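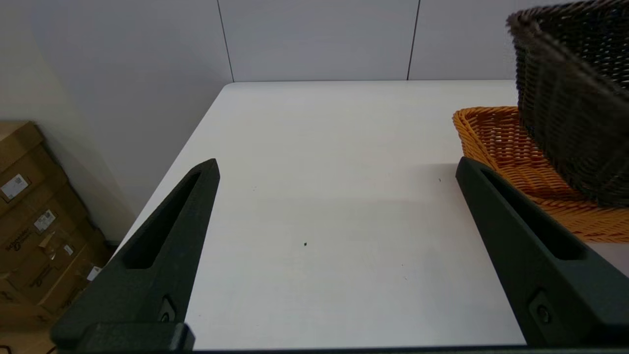 A white tabletop at the Grorkwood service center.

Jiletti to Open Household Repair and Refinishing Service at Grorkwood in August

GRORKWOOD, 6 Jul 2025 - Jiletti, a retailer of furniture and household goods, announced today that it will open a repair and refinishing service at its Grorkwood center in August. The service will accept wooden furniture, woven goods and upholstered seating from the public, whether or not the item was bought from Jiletti.

Customers will be able to bring items to the front counter without an appointment. Each item will be examined on arrival, and the customer will receive a written estimate within two business days. No work will begin until the estimate has been signed. Items that cannot be repaired at a fair cost will be returned to the customer free of charge.

"People have asked us for this for a long time," said Gobnait Breathnach, director of customer services at Jiletti. "A chair with a loose joint or a basket with a broken handle is often worth keeping. Until now we could sell our customers a replacement, and that was all we could offer them. We are pleased to be able to give them another choice."

Work will be carried out on site by a team of 12 employees, several of whom will transfer from the company's delivery and assembly department. Training in cane, rush and wicker repair has been provided by Zisham, a weaving workshop that has supplied Jiletti with seat panels and replacement handles under an earlier agreement. Zisham will continue to supply natural fiber materials to the service and will advise on older pieces.

Finishes and adhesives will come from Quinlan, which has also agreed to provide color matching for stained and painted wood. Customers who are unsure of the original finish may leave a small part, such as a drawer front or a knob, for matching before they commit to a full repair.

Services and charges

The service will open with a short list of standard repairs at fixed prices. These include regluing of chair joints, replacement of drawer runners, reweaving of seat panels and reattachment of basket handles. Repairs outside the standard list will be priced individually. The inspection fee is $10 per item and will be deducted from the final bill when the customer goes ahead with the work.

All completed repairs will carry a warranty of 60 days covering both labor and materials. The warranty does not extend to damage caused by outdoor use, unless the item was sold for outdoor use in the first place.
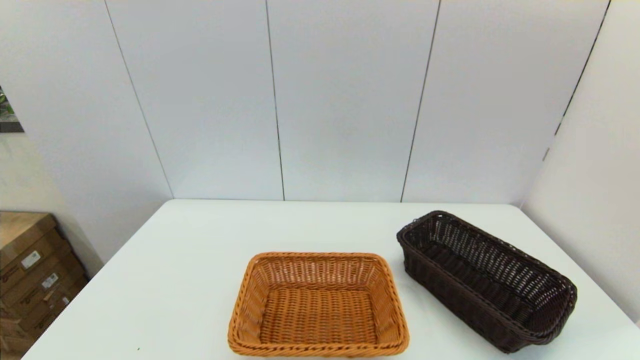

Woven baskets on a table at Grorkwood.

Woven goods are expected to form a large part of the early workload. Baskets, hampers and trays are among the items most often described as damaged when customers contact Jiletti by telephone, with split rims and worn corners the usual complaints. Customers are asked to empty and dust woven items before bringing them in, and to keep any pieces that have come away, as original strands can sometimes be worked back into place.

"Color is the hard part with natural fiber," Ms. Breathnach said. "New material is lighter or darker than the old, and it takes time to settle. Our staff will show customers a sample beside the item before anything is woven in, so that they know what to expect."

Location and collection

The repair counter will occupy the east side of the Grorkwood center, beside the existing order pickup desk. Customer parking and the loading bay are unchanged. Large items such as tables, wardrobes and sofas may be collected from the customer's home for an added charge, using the vehicles that already serve Jiletti's delivery routes. Collections will be offered from the opening date and can be arranged at the counter or by telephone.

Finished items will be held for 60 days after the customer has been notified. Storage beyond that period will be by arrangement only.

Jiletti has no present plans to offer the service at its other locations. The company will review demand after the first 12 months of operation.

About Jiletti

Jiletti sells furniture, storage and household goods through its stores and by mail order. The Grorkwood center handles customer orders, returns and spare parts.

Press inquiries should be addressed to the office of Gobnait Breathnach, Customer Services, Jiletti, Grorkwood.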